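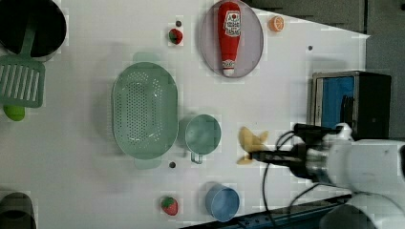

What is the difference between a colander and a strainer?
A colander has larger holes and stands on its own, so it suits pasta, potatoes and washed fruit. A strainer uses fine mesh and is held by the handle.

Thursday, November 7, 2019
By Akihiko Takagi

Can a slotted spatula replace a colander?
Only for small amounts. It lifts food out of the liquid and leaves the liquid in the pot.

How much space should I leave in the colander?
Fill it to 70 percent at most. Rinse water needs room to reach the lower layers.

How should limes be washed?
Whole, under cold running water, before cutting.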